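How to Test Whether a Robot Arm Can Clear a Table

Reading time: 3 minutes

Facilities considering an automated helper for kitchens or break rooms should run a simple trial before any purchase. The procedure below is the one used at Lekota and requires one table, one arm and an observer.

Step 1. Set out ordinary items of different shapes and stiffness. Bowls, a tray, a sponge and a clear cup make a fair selection. Clear items are often the hardest for a machine to locate.

Step 2. Give one instruction per attempt, such as placing the sponge in a bowl. Allow 5 minutes. The observer must not move any item once the attempt has begun.

Step 3. Record each attempt as complete, partial or failed. A dropped item is a failure – even when the arm recovers it.

Step 4. Repeat until 100 attempts have been logged, changing the layout after each one. Results from a single layout say little about daily work.

Our present view is that an arm can manage single, slow pickups under supervision. It is not ready to clear a table unattended.

12 shares | 3 comments

Hakim Hartono: Does a partial count toward the 100?

Ademir Vasconcelos: Yes, every attempt is logged.

Arben Ivanov: We tried this at Gotell. Clear cups were our worst result by far.
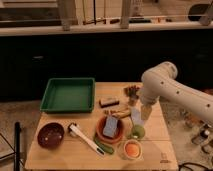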